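Is the Drillow kitchen pack worth paying for?
Posted 5 July 2020

gratanitz_fan
I run two-arm tests in simulation and the free trial ends in 3 days. The pack wants 883 credits, which is a lot for dishes I can't eat from. My sorting setup so far:

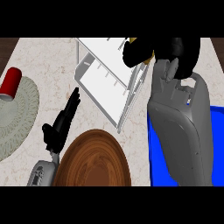 Drillow counter, dish rack and blue bin, both arms in play.

Does it get better than this, or do I just get more cups?

Ganance
More cups. I bought it in January and use 5 of the 18 layouts. The rack is the good part – thin rails and short pegs are great for finding out how bad your planner is. Support answers email, eventually.

rawashdeh_lab
Skip it if you only need grasping. For two arms sharing a counter I'd pay. Turn the marble veining off if your vision model sulks, mine did.

toastrack
is there a mac version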